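# 机器来了以后，桌上的水还是自己倒

我在办公室里待了大半辈子，最近老有年轻同事来问我：自动化以后，我们这些人还干什么？问的人多了，我想干脆写下来，慢慢说，省得每次都在茶水间站到水凉。

先说我们这儿的事。Pultar 项目是去年十月开始的，目标说起来不大，就是让机械臂学会收拾办公桌：拿起来，放下去，别碰倒旁边的东西。为了教它，得有人手持夹爪把这些动作一遍遍做出来。Nizar Rizk 做得最久，到上个星期，他名下一共记了1223条动作，全组加起来是3121条。数字报上去很好看，会上大家都鼓掌，可我总想着他的手腕。

他跟我讲过一件小事，我一直记得。他说自己活了这么些年，从没想过“拿鼠标”是怎么拿的，手伸过去就拿了嘛！现在要让机器看懂，就得放慢，就得想清楚两根手指从哪边进去、什么时候合上。回到家端饭碗，他竟也愣了一下。我听了先是笑，后来又觉得，这里头有一种手艺，只是工资单上还没有给它起名字。

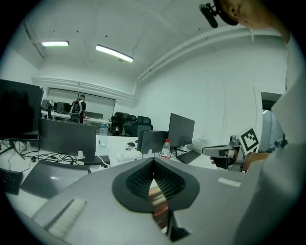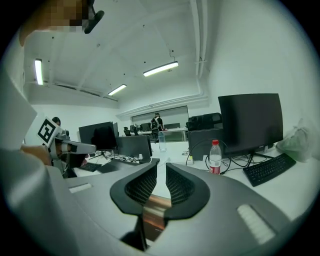 所以每次有人说“自动化把人省下来了”，我都想劝他别急着下结论，先到我们楼里坐一个下午。原来做行政的同事，如今有一半时间在教机器，另一半时间替机器挑错，活儿换了样子，累的地方也换了，从前累腿，现在累眼睛和手腕。Ute Mühlbauer 管排班，她坚持每人连续做满41分钟就必须歇一歇，有人嫌这个数字古怪，她也不争，到点就过来敲桌子，我是很感激她的。

我并不反对机器。弯腰理线、搬显示器这类活，谁年纪大了都知道滋味，能交出去当然好。我在意的是另外几件事：教会机器的人，以后算什么岗位？他做出来的那些动作，公司用上十年，跟他还有没有关系？Stivudora 那边的做法是按条数给一笔补贴，我看过他们的单子，一天做满75条才起算，这就把人往快里赶了，而这个活偏偏快不得。我倒宁愿按工时算，再给一个正经的职称，哪怕名字土一点。

还有一层，说来有些婆婆妈妈。从前谁的桌子乱了，旁边的人顺手帮着理一理，就聊上两句，孩子考试啦，老家下雪啦。等哪天机械臂真把桌子都理好了，这两句话放到哪里去说呢？我跟 Nizar 提过，他想了想，说那就一起吃午饭吧。我们从这个月起每周三一起吃，坐靠窗的那张长桌，谁愿意来都行，自己带碗。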